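Laryea Institute, Robot Learning
Course handout: Gathering demonstrations by hand
Module leader: Salamatu Gbeho
Practical classes: Mariama Addo

1. Purpose

A learning system that is to handle household furniture must be given examples of people doing so. In this module the examples are recorded with a hand-held gripper, which the student carries to the work. No robot arm is needed at this stage.

2. Terms

A demonstration is one complete attempt at one task, from the first approach to the final release. A session is a set of demonstrations made in the same room without a change of layout. Each pair is expected to complete 40 demonstrations per session.

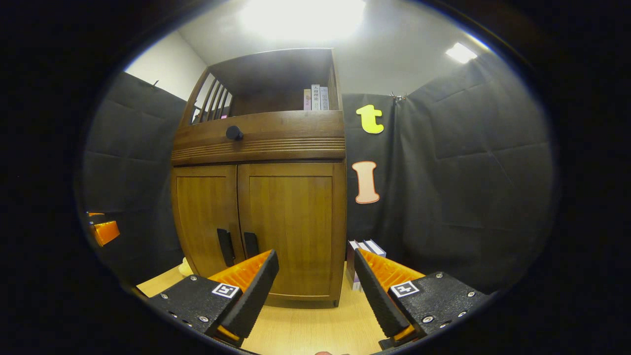 Students should vary their starting position between demonstrations – height, distance and angle all matter – and should keep the speed of the hand steady. Both fingers should remain in view of the camera throughout. A failed grasp is to be kept and marked as failed in the log.

3. The Lalley set

The shared set held 2097 demonstrations at the end of May. Of these, 178 were withdrawn on review, mostly for missing start times. Logs must therefore be completed before leaving the room.

4. Reading

Chapter 17 of the course reader, on sampling and bias. Written answers are due on October 14, 2024 and should be handed to Mariama Addo.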